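# Working Rules for a Shared Garment-Handling Cell

## 1. Purpose

This report sets out the rules our group drew up for the safe and consistent use of the manipulation cell at the Gremstead teaching laboratory, and records how far they were followed during the spring term. The project was carried out by Samuele Amato and Sevim Kılıçarslan under the module on automation practice. The garment-folding software, Nillik, was written by an earlier group and is outside the scope of this report.

## 2. Background

When we took over the cell, the only written guidance was a single page on power-up and emergency stops. Matters such as arm speed, the state of the table and the labelling of recordings were left to each student. A review of the logs from the previous year found 3207 recorded attempts, of which 174 could not be used. In most of these the log did not say which garment had been handled or who had been in charge of the cell.

## 3. Rules adopted

The rules were agreed in draft in February and revised once.

1. One person is named as operator for each session and enters their name before the arm is enabled.
2. The emergency stop is tested at the start of every session, and the test is logged.
3. With a person inside the marked floor line, the arm runs at no more than 25 per cent of its rated speed.
4. Each garment has a code. The code is entered before the first attempt and again after any change.
5. Objects on the table that are not part of the task stay outside the working area, which extends one hand's width beyond the garment on every side.
6. A failed attempt is kept in the record with a short reason. It is not deleted.
7. The wrist camera lens is wiped before use and checked against the reference card.

## 4. Discussion of the table rule

Rule 5 caused the most debate. The first draft required a completely bare table, and we found this hard to defend. Students need several garments within reach during a session, and a system that has only been tried on a bare surface tells the reader little about its use elsewhere. Against this, loose cloth close to the arm can be caught or dragged, and pale garments on a white table already give the software some trouble at the edges.
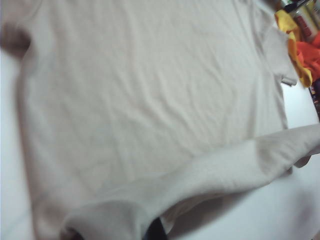
The hand's-width margin was a compromise. It can be judged by eye, it needs no tape on the table, and it can be checked afterwards from the recordings. Its weak point is long sleeves, whose reach changes as they are folded. We therefore added a note that the margin is to be judged with the garment fully spread - sleeves included - before the first attempt.

## 5. Compliance

We checked 50 sessions against the written rules. Rules 1 and 2 were followed in all of them. Rule 4 was missed in six, always after a change of garment part-way through a session. Rule 6 was harder to assess, as a deleted attempt leaves no trace in the present log. We regard this as a fault in the log itself and have reported it to the laboratory.

## 6. Recommendations

- The software should refuse to start an attempt if no garment code has been entered.
- Attempt numbers should be issued in sequence by the controller so that gaps can be seen.
- The speed limit in Rule 3 should be set in the controller, with operators unable to change it.
- The rules should be reviewed each October, when new students are given access to the cell.

A printed copy of the rules is kept beside the controller, and the checklist used in Section 5 is attached as Appendix A.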